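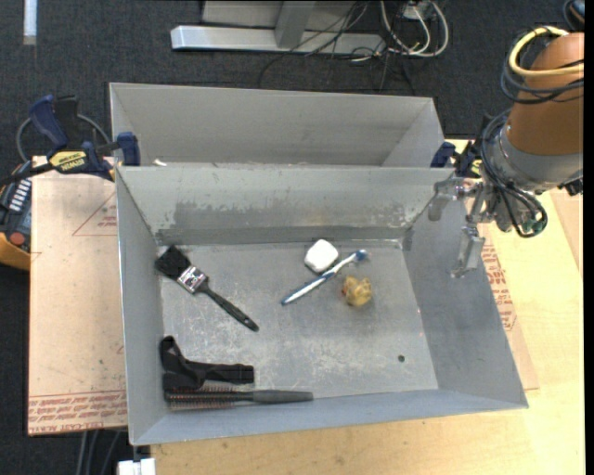
Week Six, or How I Came to Have Opinions About Paintbrushes

16 February 2024

When I signed up for the Zenport student challenge I pictured myself writing elegant code late at night with a hot drink at my elbow. I did get the late nights. Mostly I spend them thinking about a gray metal bin and whatever is lying in it.

For anyone who skipped the earlier posts (hi, Mom): our team is called Flerkska, a name chosen by vote at the end of a long evening, and our job is to get a robot arm to pick household items out of a bin, one at a time, with no help from us. Points for each item that leaves the bin. Points off for each item that leaves the bin and lands on the carpet. We have until March.

The arm is a KUKA and weighs more than my car's resale value would suggest is fair. The bin is held to the table with blue clamps, which went on after Thirumalai Shenoy leaned on it during a demo and moved our whole coordinate system a thumb's width to the left. We lost an afternoon to that. He has since bought snacks, and all is forgiven.

The rules let you choose your own practice objects, so naturally we argued. I wanted a nice set of boxes. Thirumalai wanted things with handles, fur and bad attitudes, and he won, so now we have brushes. The paintbrush is the reasonable one: long handle, plenty to grab. The black floppy thing in the corner is my personal enemy. It has no shape it is willing to commit to, and our software gives a different answer about where its middle is every time you ask.

Wednesday's session was 40 attempts in a row with the new grasp planner, which I wrote and will therefore defend. It got up to 20 clean picks. The old planner, which Arnusen from the year above left us with a note saying "good luck," used to manage six.

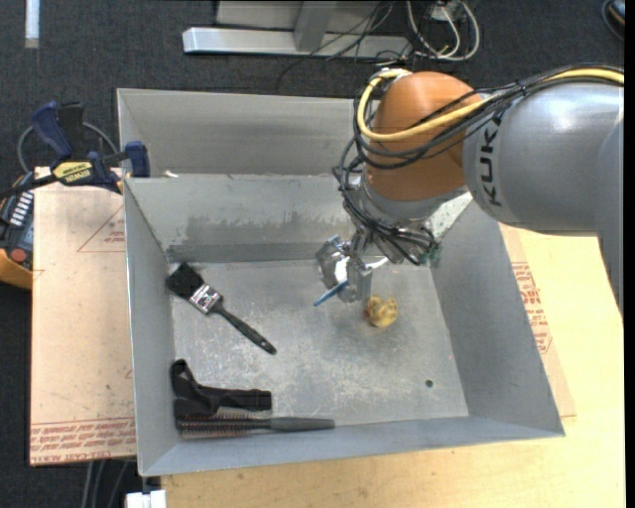 Blue handle in the gripper, paintbrush waiting its turn.

The sloping walls are the next headache. Anything that ends up against one is awkward to reach, and the fingers are wider than you'd like once you count all the brackets. Long, our faculty advisor, suggested we approach at an angle. We said we'd thought of that. We had not thought of that.

So next week is angles. I also owe the team a tidier log file, since mine currently labels half the failures "weird" and the other half "weird (2)."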